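Drinari Wallet Setup Guide
Section 4: Backing Up and Restoring Your Wallet

Read this section before you send any coins to the wallet. You will need a pen, a sheet of paper and almost 50 MB of free disk space.

4.1 Writing down the recovery phrase

1. Open Drinari and choose Settings > Backup.
2. Enter your password and click Show Phrase.
3. Copy the words onto paper in the order shown.
4. Click Next and retype the words when asked.

Note: The phrase is hidden again after 300 seconds. Click Show Phrase to bring it back.

Caution: Do not take a screenshot of the phrase or save it in an email. Anyone who has the words can spend your coins.
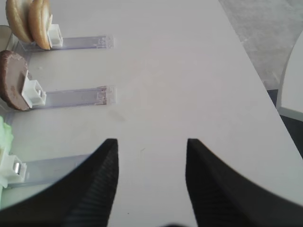
Fig. 4-1. White tabletop with a faint gray smudge.

4.2 Restoring on another computer

1. Install Drinari and choose Restore Wallet on the first screen.
2. Type the recovery phrase, with one space between words.
3. Set a new password.
4. Leave the program open until the status bar reads Synced.

The first sync can take up to 72 hours on a slow connection. Your balance may show as zero until it ends.

Note: Wallets made before version 329 use the old Clodell format. Choose Import Legacy File in step 1 and select the file ending in .cld. Labels and contact names are not carried over and must be entered again.

Last revised 30 August 2020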